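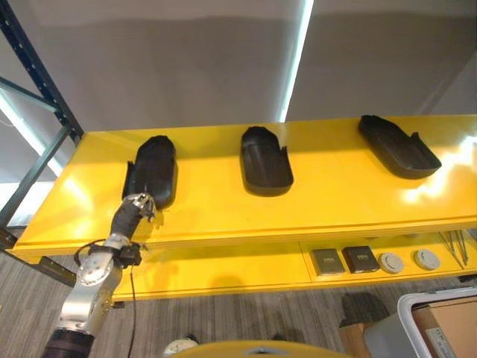

Sigo en septiembre con el pedido de Kistico, el 741. Por la mañana he limpiado la estantería. Las bandejas negras se quedan arriba, sobre el amarillo, y lo pequeño va debajo.

He abierto el cajón de plástico a las 4. 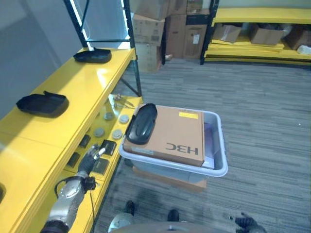 Qusai Rizk pregunta si Nassar ha confirmado la recogida. Le he dicho que no, y que llevo casi 3 horas con esto.

Los discos grises, en la balda baja.
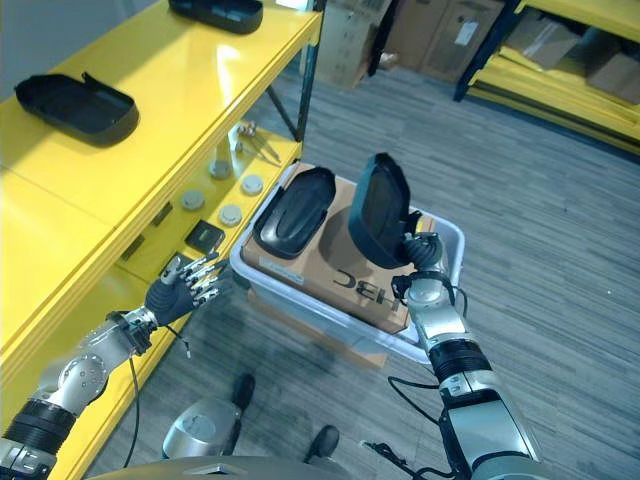 Para mañana

Llamar a Revach por las etiquetas.

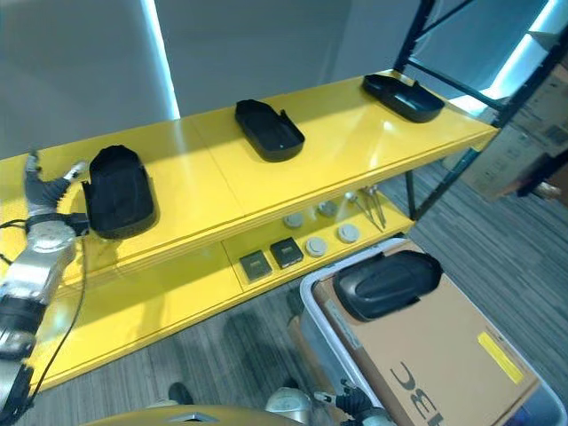 También tengo que pedirles cinta y devolver las llaves a Jihad.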